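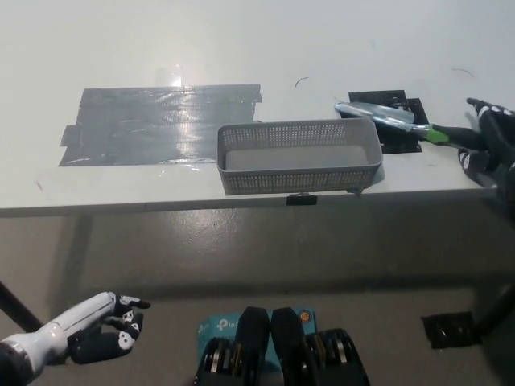
White table, grey tape on the left, basket at the front edge

Old duct tape on a white work table: remove it or leave it? And where should the small basket stay?

Posted by Mateja Halilović in Workroom and Storage

Good evening to all. I have a white table which I use for small repairs and for sorting, and on the left side there is a big patch of grey duct tape. It was put in strips, one over the other, and it has been there for four months. The ends are ragged and small pieces stand out at the side. When I wipe the table, the cloth catches on them every time.

My first wish is to remove all of it, but I am afraid of two things. The first is the glue which can stay behind and collect dust. The second is the white surface itself. I do not know how it was made, the table is a Rekis and came without any paper, so I cannot say if it will tolerate a strong cleaner.
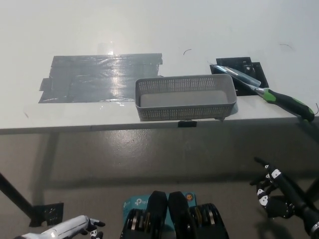
2 min read

My other problem is the order on the table. I have a light grey plastic basket with many small square holes, and I keep it close to the front edge, beside the tape. The hand tool with black and green on its handle I put down on the right, on the black square, and sometimes the end of the handle goes over the corner of the table. I am a little worried that somebody will catch it with a sleeve.

The lamp also makes a strong white spot on the tape, and in the evening it is tiring for the eyes. Thank you in advance for any advice.

Somkiat Pongsiri
Accepted by the poster

I had the same kind of patch on a Plitside table and I removed it with success, so please do not be afraid.

Warm the tape with a hair dryer on the low setting, one strip at a time. Begin with the strip that was put on last, because it holds the others down. Pull slowly and keep the tape flat, almost parallel to the table. If you pull straight up, the cloth part comes off and the glue stays. For me the whole work took 30 minutes, and most of this was waiting.

For the glue which remains, try a few drops of cooking oil first. Leave it for about four minutes, rub with a soft cloth, then wash with warm water and dish soap. Test on a hidden place under the table before you use anything stronger. I would not use acetone on a white top if you do not know what it is.

One warning -- the surface below the tape can be whiter than the rest. Mine was, and it became less visible with time.
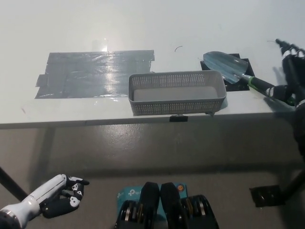 The tool lying over the black square, basket to the left

Stojan Delić

I would leave the tape. Cut the ragged ends with a sharp knife and a ruler (lightly, so you do not mark the table) and press the edges down again. If it is there to protect the top, it still protects.

For the tool, turn it so the handle points to the middle of the table. Or move the basket to the right side and put the tool inside, if it is long enough for it.

Bujar Omerović

Move the lamp, not the table. Also wipe those small dark bits, hairs maybe, from the top before you warm any glue, they stick in it and then you need tweezers. I know this from December.

Mateja Halilović

Thank you, Somkiat, I will try the hair dryer on one corner first. Stojan, the basket is a bit short for the tool, I think, but I will measure it.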